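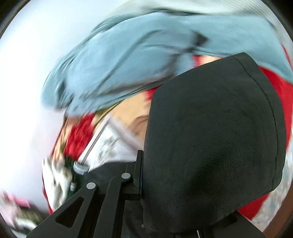

Getting started on the winter clothes.

How to Thin Out an Overstuffed Coat Corner
by Qusai Hakim

When we moved to Skomthorpe we went from a house with a proper hall closet to an apartment of 447 square feet, and every coat, cardigan and scarf we owned ended up layered on the same few hooks in the bedroom. If you have a corner like that (and I think most people do, going by the letters I get!), January is a lovely time to deal with it, while you still remember what you've been wearing and what you've been pushing aside to get to it.

Set aside an afternoon and put the kettle on first. You'll also want a lint brush, a damp cloth, a stub of plain candle, a few safety pins and two big bags, one for giving away and one for mending.

Step 1. Take things down one at a time, from the top. I know it's tempting to scoop up the whole armful, but then you just have the same heap in a new place. As each piece comes down, go through the pockets, including the little inside ones. I once found a library card I'd already paid to replace.

Step 2. Try the zippers. Run each one all the way up and all the way down again. If it drags, rub the candle stub along both sides of the teeth, work the pull back and forth a few times, and wipe off any crumbs of wax before they get on the cloth. A zipper that keeps splitting open behind the slider usually needs a new slider, so that one goes in the mending bag with a safety pin on the collar to remind you.

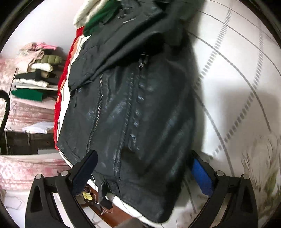 Navy jacket with a diagonal zipper down the front.

Step 3. Wipe or brush, depending on what it is. Smooth, shiny outer fabrics mostly want a barely damp cloth and then a good long airing. Wool likes a brush, always in one direction. Check the care label before you get adventurous with soap, and please don't hang anything heavy and knitted back on a hook, or you'll be wearing a little point between your shoulders until spring. Fold your knits.

Step 4. Sort on the bed. It's the biggest flat surface most of us have, and there's the added push that you can't go to sleep until you've finished. Make the bed first, straighten the blanket, and start your piles on top.
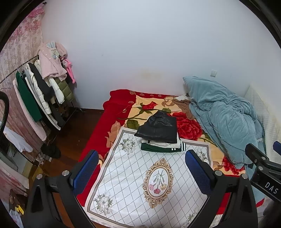

I keep three piles: wearing now, wearing later, and somebody else's coat from here on. Give yourself a minute with the doubtful ones. Put them on, lift your arms, sit down. If a sleeve pinches today it'll pinch next winter too.

Step 5. Put back only the first pile. We allow ourselves five hooks now, one outer layer on each, with the everyday coat nearest the door. The second pile goes into a lidded box under the bed (ours came from Kasteck, but any box with a snug lid will do), with a list of what's inside taped to the end that faces out.

Take the giveaway bag out to the hall before supper. Mine sat beside the dresser for most of a month the first year, and two sweaters crept back out of it.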